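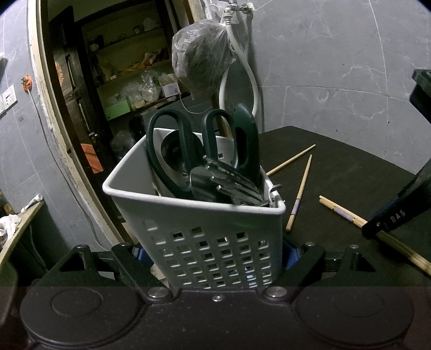
Thank you, Brayden, for your long letter about the chicken broth, and for trying the recipe two times before you complained about it. I have been making this soup every second week since we moved to Stirkton, and in the first winter mine was also cloudy and a little sour, so I know the feeling. I will try to answer all your points in order. I am sorry if some English words are not the right ones. For the chicken itself I do not use a big knife any more. My scissors with the green handles, which stand in the white holder together with all the other tools, go through the back and the wing joints very easily, and then the pieces lie flat in the pot and you need less water.

Brayden Fraser wrote:

> Hi all. I made the chicken noodle soup that Yến posted in December
> and it came out grey both times. The taste is OK but it looks like
> dishwater and my kids will not touch it. I did skim it. I used one
> whole chicken from the butcher in Sallow, cut up, plus some necks
> he gave me, in my big Kütt pot. I brought it to the boil quickly
> to save time and then let it go for 8 hours with the lid on.

I think there are two problems here, and the first one is the quick boil. When the water boils hard, the fat and the small grey bits are beaten into the water and after this you can skim all evening and they do not come out. What I do is to boil the bones alone first. Cover them with cold water, let it come to a strong boil for a few minutes, throw this water away, and wash every piece under the tap with your fingers. Look well inside the back, next to the spine, where the dark parts are. Wash the pot too. Many people wash the bones and then put them back into the dirty pot. My mother-in-law would send me back to the sink for that.

After that you start again with clean cold water and you bring it up slowly. With my stove it takes 30 minutes on the medium setting. You want to see only small bubbles at one side of the pot. If the whole top is moving it is too hot.

The second problem is the time. Eight hours is for beef. For chicken I take out the whole bird when the thigh is done, pull off the meat, and put only the bones back for two hours more. If it stays longer than this, the broth becomes heavy and the smell of the fresh chicken goes away. I would also leave the lid off, or put it with a gap. With the closed lid you cannot see what the pot is doing, and it always starts to boil when you are in the other room.

> Also, is it really necessary to burn the onion and ginger? I only
> have an electric stove and the smoke alarm is right outside the
> kitchen door. Would it be fine to put them in raw?

It is not necessary, but the soup will be paler and it will taste more like hospital soup. You do not need a flame. Cut the onion in half, leave the skin on, cut the ginger the long way, and put them face down in a dry heavy pan, without oil. Turn on the fan before you start, please, and not after. Leave them for 15 minutes on medium heat and do not move them. The cut side should be very dark brown. If a piece becomes completely black, scrape it a little with the back of a knife, or the soup will be bitter. Phong Lò wrote to the list once that he does it under the grill in the oven with the door a bit open. I tried it and the colour was nice, but my kitchen was too warm for the rest of the afternoon.

Take the onion out after one hour. If it falls apart in the pot you will have cloudy soup again, and it will also be too sweet.

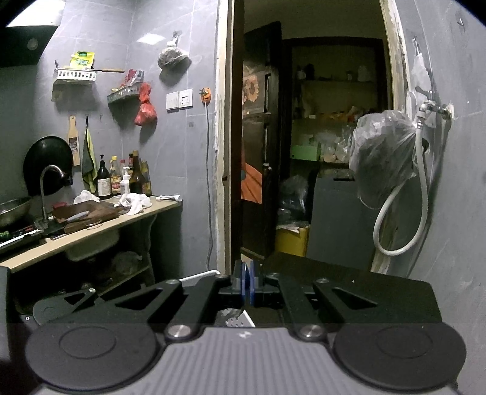

The board and the knife, beside the tap.

About washing, one more thing. I do all of the herbs and the spring onions first, before any raw chicken comes out of the fridge, and I put them in a closed box with a damp paper towel. It is a small habit but it means that I need one board only, and in a small kitchen this is important. When the chicken is finished, the board is washed with hot water and soap at once. I know that some members keep a separate board for meat, and if you have the place for it then it is certainly better.

> Last one. How much fish sauce? The recipe says "to taste" and I
> don't know what it should taste like. I put in a lot and then it
> was too salty once the noodles were in.

This is my fault, I should write it more clearly. The broth alone should be a little too salty when you try it from the spoon, but not so that you want to drink water. The noodles have no salt and they take some from the broth. Put half of the fish sauce when you take the whole chicken out, and the rest at the very end with the heat off. A small piece of rock sugar helps more than people believe. Start with less sugar than you think.

I have also a question back to you. Did you put the star anise in this one? I see in my old post that I wrote "the spices" and did not say which. For chicken I use only coriander seeds and one small piece of cinnamon, dry roasted, in a little cloth bag. Sơn Khúc puts one star anise also, and he and I have disagreed on this list before, so I will not start it again. But if you used the ready bag from the shop, it is made for beef and it will give a dark colour. Maybe your grey is partly from there.

For the children, I would strain it through a wet cloth, put it in the fridge for the night, and lift off the hard fat in the morning. Keep one spoon of the fat and put it back when you warm the soup, it gives the yellow points on the top which children like. Mine also liked to cut their own herbs into the bowl when they were small. There was a lot of coriander on the floor.

The necks are good, by the way. Ask your butcher for feet as well, if he has them. Three or four are enough, and cut off the nails.

If somebody still has the message of Thịnh Giáp about freezing the broth in flat bags, could you please send it to the list again? I lost it when I changed my computer, and I cannot find it in the archive under "broth" or under "freezer". I remember he left some space at the top of the bag, but not how much.

Please write how the third pot goes.

Kind regards,
Yến Ngô
Stirkton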